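The Dog From 7B

So I should say up front that I never wanted the dog. My aunt wanted the dog. My aunt also wanted to spend June on a boat with a man she'd met at the Fonseca Street bakery, and the boat didn't take dogs, so there he was in my hallway with a leash in his mouth and an expression like I was the one who'd shown up uninvited.

His name was Plokine. I asked her what it meant and she said it was the name of a cough syrup she'd liked as a kid. Fine!

She left me a page of instructions, both sides. He eats at 7. He won't go down stairs if someone is watching. He is afraid of the mailman but only the nice one. At the bottom, underlined, it said: do NOT let him near the Husari building. I called to ask why and got the boat guy's voicemail (she'd given me his number, apparently, instead of hers), so I just wrote it off as one of her things. She once stopped speaking to a supermarket.

The first week was okay. We walked, he ate, he slept on my good coat. He had one ball and he carried it everywhere, and if I threw it he'd watch it go and then look at me like, well, now you've lost it. I must have fetched that thing 200 times. My neighbors started waving at me. I've lived in Fodberg for 3 years and not one of them had ever waved before.
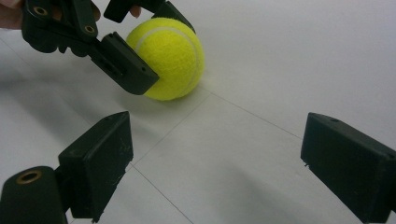
Then came the Sunday it rained so hard the bus stopped running, and we had to cut home the long way, past the old mills. I wasn't thinking. I had a bag of wet groceries and one shoe coming apart, and I only noticed where we were when the leash went tight. Plokine had sat down. Right on the front step of the Husari building, in the pouring rain, like he was waiting for a table.

I pulled. I begged. I offered him an entire rotisserie chicken – mine, my dinner. He didn't even sniff it. He just kept looking at the door.

And then the door opened, and it was an old man in slippers, 90 if he was a day, and he looked down and said, "You're late."

To the dog! He didn't say one word to me. Plokine walked right in past his legs and I heard his nails going up the stairs, up and up, with the two of us standing there watching, which according to the instructions was impossible.

"She sends him to you?" I asked.

"She used to come with him," he said. He had a dish towel over his shoulder and the whole hallway smelled like onions. "Then we had a disagreement about a piano."

I waited for more about the piano. There wasn't any more. He looked at my shoe, and at the groceries, and then he held the door open a little wider and told me the soup had barley in it, if that was a problem.

It wasn't a problem. I had two bowls. The dog was already asleep under the piano when I got up there, and there was a dent in the rug exactly his size.

My aunt called the next morning from somewhere windy and asked if he was behaving. I said he was. I asked her how she felt about barley, and for a long time all I could hear was the boat.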